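Bomb squad called to Briggs depot after suspect bag found by fence

Thursday, May 11, 2023

I was halfway through a bacon roll when the road outside my window filled up with army lorries, so you'll forgive me if this one is a bit more personal than my usual round-up!

The short version is that the Briggs supply depot, on the edge of Alska, was shut for most of the morning after a patrol came across a holdall pushed under the outer fence. The bomb disposal team went in, the bag was dealt with and no one was hurt. The gates opened again just after lunch, though the lane past the sports ground was still taped off when I walked down there at teatime.

Now the longer version, for those of you who kept messaging me. The patrol was on its normal early loop when one of the dogs sat down by the fence and wouldn't budge. Her handler radioed it in, the sirens went, and everyone inside was moved over to the far side of the site. That's 400 people, soldiers and civilian staff together, and a fair few of them ended up standing on the football pitch in their slippers (the night shift had only just gone to bed, poor things).

Police knocked on doors along Steltell Road and asked us to stay at the back of our houses with the windows open. I had no idea about the windows bit, but the young constable explained it's so the glass is less likely to break if there's a blast, and then he asked if I had a cat. I do. She was under the bed already and stayed there until the evening.

Major Ikechukwu Iyamu, who speaks for the depot, came out to the main gate a little before noon and talked to the small crowd of us who'd gathered behind the tape. He told us the bag had been opened from a distance and that it held wiring, a battery and a quantity of powder, which has gone off to be tested. He wouldn't call it a bomb and he wouldn't say it wasn't one either. "I'd sooner give you a proper answer next week than a wrong one today," he said, and I thought that was fair enough, even if the chap next to me grumbled all the way through it.

He did say that 2 men had been stopped in a van on the Vuvov road and were helping police with their questions. He wouldn't be drawn on whether they'd been anywhere near the fence, and the police office told me much the same when I rang, only with more hold music.

Some of you will remember the scare in November, when a drone came down on the roof of the vehicle shed and we all spent an evening guessing where it had come from. The depot got new lights and extra patrols after that, and Major Iyamu reckons it was one of those extra patrols that found the bag. The cameras on that stretch were working too, he said, and the recordings are being gone through now.

Buses were the other headache. The 664 was sent the long way round by the reservoir all morning, and I'm told the school run was a proper muddle, with parents parking on verges and walking the little ones in. The primary stayed open but kept everybody indoors at playtime. The health centre at the bottom of Steltell Road had to close its doors as well, so if you had an appointment there and missed it, give them a ring and they'll fit you in. They're being very nice about it. 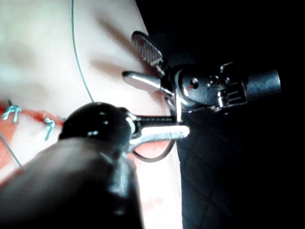
I also asked about the Saturday open day, as I know plenty of you have tickets. For now it's still on, but bags will be searched at the gate and you won't be able to park along the fence as in other years. There'll be 3 entrances closed and only the main one in use, so do leave yourself extra time, and please don't bring a rucksack the size of a fridge like I did last summer. If it does get called off, the depot says ticket holders will hear by text message first.

Police would like to hear from anyone who was walking, running or driving near the back fence late last night or early this morning, and they're keen on dashcam footage in particular. You can pop into the station in Alska or speak to any of the officers still on the lane. They've been out there since dawn, and the café's been sending them tea.

I'll put up more when the test results come through.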